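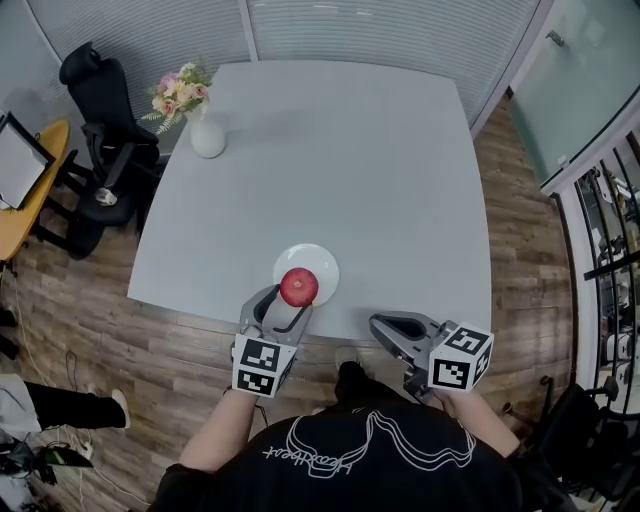 Students at Elberg College have spent most of August teaching a machine to pick up fruit, a skill their parents had assumed was already covered at home.

The robotics club is preparing for the Watalora Cup, in which 13 student teams must get their robots to lay a table without supervision. Before a robot can try, someone has to do the job by hand with a pair of hand-held grippers – over and over, until the software has enough to copy. The club's total stands at 211 goes, and apples are proving popular.

"You think you know how to pick up an apple," said Ourania Kourkoulas, the club's captain. "Then you watch yourself do it 200 times and start having doubts."

Her tutor, Paavo Lappalainen, has banned eating the equipment. He expects the robot, named Goreo after a vote he describes as regrettable, to make its first attempt before term starts. Forks come next, and the club has asked for a bigger first aid box.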